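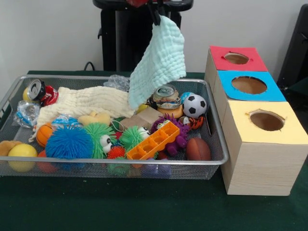

Jerno

Students wanted for the Hunthorpe sorting project - summer round

We need people. Two of our team graduated and the rest of us can't cover the hours, so we're opening it up to anyone enrolled, any major, any year. First-years fine. No robot experience needed, we'll teach you the controls.

What the project is: we teach an arm to empty a crowded basket, one thing at a time, and put each thing in the right box. Three boxes with a round hole in the top of each, red, blue, yellow. Sounds easy. Then you try getting a cloth off a pile of spiky rubber toys without half the pile coming along with it. Hard stuff, soft stuff, crushed cans, clear plastic bags, little balls. The bags are the worst. Cloths next.

We enter it in the Nomow student challenge at the end of the summer. Last year's team got 1637 points and finished mid-table, mostly lost on soft items. We want to do better on soft items.

What you'd do
- drive the arm by hand through pick and place runs, over and over. Goal is 300 good runs per person by the end
- reset the table between runs. Basket gets refilled and mixed up every time, don't lay things out neatly
- write down what went wrong, in plain words. "Dropped duck, missed blue hole" is fine
- label the runs afterwards (boring but you can do it from home)
- if you code, help with the training side. If you don't, no pressure, there is plenty else

Who should apply
Patient people. Steady hands help, so does not minding the same task for two hours. Gamers usually pick up the controls fast but we've had a cello player who was better than all of us. You should be able to come in twice a week and tell us early if you can't make it. Left-handed is fine, the controls swap over.

One slot is for someone who wants to build stuff. The boxes need a version 2, same hole sizes but easier to empty, and we'd like a faster way to swap what hangs from the stand. Basic workshop skills, we have a saw and a drill and the laser cutter on request.

Hours and pay
Runs through June and into the summer break. Sessions are two hours, afternoons or evenings, you pick. It's paid at the normal student hourly rate, nearly 20 places in all counting home labelers. You can take it for course credit instead but not both, ask your department first becuase we can't sign that part for you.

Where
Hunthorpe building, robot lab, ground floor. Step-free from the parking lot side. The front door sticks, push hard. Food stays outside, please.

How to apply
Fill in the short form at the lab desk or on the course page under Perić Fund projects (they pay for the hours). We need your name, year, which days you're free, and three or four lines on why you want to do it. No resume. No cover letter. If you've fixed, built or broken something you liked, tell us about that.

Forms in by 26th May. Everyone who applies gets a twenty minute tryout on the arm, then we let you know by email within the week. Tryouts are unpaid, sorry, but short.

Questions - leave a note at the desk or post on the course page, one of us checks it most evenigns.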